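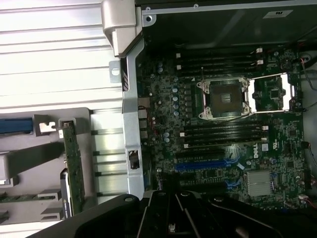

Carte mère Dell dans un poste de travail ouvert, support du processeur vide.

Comment sait-on qu'un feu de forêt approche ?
Dossier junior, mis à jour le 19 juin 2025
Texte : Darcy Lavoie

Un feu de forêt est une combustion qui se propage dans la végétation sans être maîtrisée. Pour qu'il existe, il faut un combustible (herbe, feuilles, bois), de l'oxygène et une source de chaleur. Les pompiers appellent cet ensemble le triangle du feu. Si l'on retire un des côtés, le feu s'éteint.

Le signalement
La plupart des feux sont signalés par téléphone. La personne qui appelle donne le lieu, la couleur de la fumée et la direction dans laquelle elle se déplace. Une fumée blanche contient souvent beaucoup de vapeur d'eau. Une fumée noire peut indiquer que des matières comme le caoutchouc ou le plastique brûlent. La couleur ne suffit pas pour conclure : l'opérateur pose toujours d'autres questions.

Dans le district de Zakwood, il existe aussi 6 tours de guet. Chaque guetteur dispose d'un cercle gradué de 0 à 360 degrés. Il vise la fumée et lit un angle, appelé azimut. Un seul azimut donne une direction, mais pas une distance. Il faut les mesures de 2 tours : on trace les deux lignes sur la carte, et le feu se trouve à l'endroit où elles se croisent. Cette méthode s'appelle la triangulation.
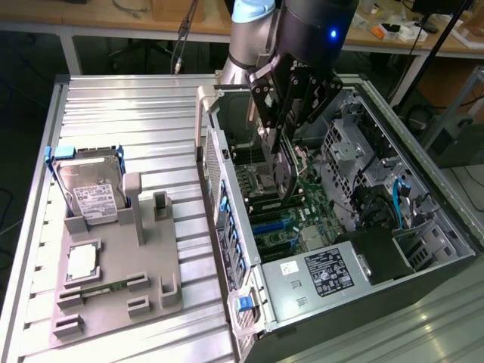 Le centre de coordination de Paveck reçoit ensuite les mesures et les compare à la météo. Trois données sont relevées en priorité : la vitesse du vent, la température et l'humidité de l'air. Le vent apporte de l'oxygène et penche les flammes vers les plantes qui n'ont pas encore brûlé. Une humidité faible dessèche les herbes, qui s'enflamment alors plus vite. La pente compte également. Un feu monte plus vite qu'il ne descend, car la chaleur s'élève et prépare le combustible situé plus haut.

Alerte et évacuation
Une évacuation est le départ organisé des habitants d'une zone. Elle se déroule en deux niveaux.
Niveau « préparation » : les habitants rassemblent leurs papiers, leurs médicaments, de l'eau et ce qu'il faut pour leurs animaux. Ils restent joignables.
Niveau « départ » : les habitants quittent la zone par la route indiquée. On ne revient pas chercher un objet oublié.

En octobre, un feu d'herbes s'est déclaré à l'est du village de Tevov, au bord de la route de Kashindye. Le niveau « départ » a été déclenché pour 61 maisons. Les 133 habitants concernés ont été accueillis au gymnase du collège, où chacun a donné son nom à l'entrée. Cette liste sert à vérifier qu'il ne manque personne. La route a été fermée aux voitures pour laisser passer les camions-citernes.
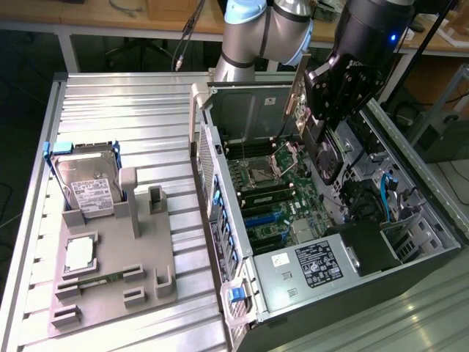

Un feu peut être annoncé comme « fixé », « maîtrisé » ou « éteint ». Ces mots n'ont pas le même sens. Un feu fixé ne progresse plus. Un feu maîtrisé ne présente plus de flammes importantes et ses bords sont surveillés. Un feu éteint ne comporte plus de point chaud détecté. Entre ces étapes, les pompiers arrosent et retournent le sol, car des racines peuvent brûler sous terre pendant plusieurs jours. Le retour des habitants est décidé par les autorités, après contrôle des routes et des lignes électriques.

Que faire si tu vois de la fumée ?
Éloigne-toi et préviens un adulte. Si tu es seul, appelle le 112 (numéro d'urgence européen) ou le 18 en France. Indique où tu te trouves : nom de la rue, du chemin ou numéro d'une borne. Ne raccroche pas avant que l'opérateur te le dise.

Vocabulaire
Azimut : angle entre le nord et la direction d'un objet, mesuré dans le sens des aiguilles d'une montre.
Lisière : bord du feu.
Pare-feu : bande de terrain sans végétation, ou presque, qui ralentit les flammes.
Saute : départ d'un nouveau feu causé par des braises que le vent a transportées.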